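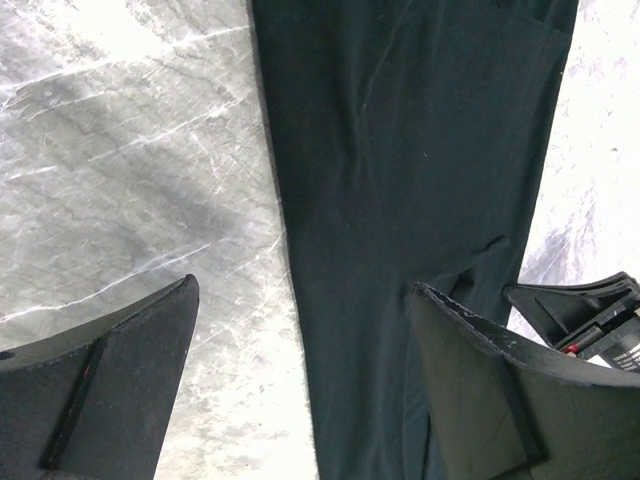

4.3 Recording a Folding Task by Hand Guiding

Use this procedure to teach the Itero arm a garment fold by moving it yourself. To record with the handheld remote, go to section 4.4.

Before you start

Lay the garment flat with its length running away from the arm. Smooth out large wrinkles. Small creases can stay, and it helps if they differ a little from one recording to the next.

CAUTION: Keep your free hand away from the gripper fingers whenever the GUIDE light is on. The fingers can close without warning if the grip button is pressed by accident.

1. On the tablet, open Teach and tap New Task. Enter a name, such as "trousers, first fold".

2. Tap Wrist View. Move the arm until both fingers and the edge of the cloth are in view.

3. Press and hold the GUIDE button on the wrist. The joints release after 2 seconds.

4. Tap Record.

5. Move the open fingers down to the cloth. Slow down for the last 100 mm.

6. Press the grip button once to close the fingers. Check in Wrist View that they have picked up cloth. If they have missed, open them and try again without stopping the recording.

7. Lift, carry the cloth across in one steady motion, and set it down.

8. Press the grip button again to open the fingers. Raise the arm clear of the garment.

9. Tap Stop, then Keep or Discard.

Repeat steps 3 to 9 until you have at least eight kept recordings. Shift or turn the garment slightly between them.

NOTE: Dark fabric on a pale surface is easy to follow in Wrist View, but wrinkles in the cloth may be hard to make out. Lower the exposure only if the edge of the garment is also unclear.

NOTE: A recording that includes a missed grip followed by a good one can be kept. Discard it if the garment slid off the work surface or if you let go of GUIDE partway through.

CAUTION: Do not press the fingertips hard against stone or other hard surfaces. Stop as soon as you feel contact. Check the finger edges for chips before each session and replace the fingers as a pair (section 7.2).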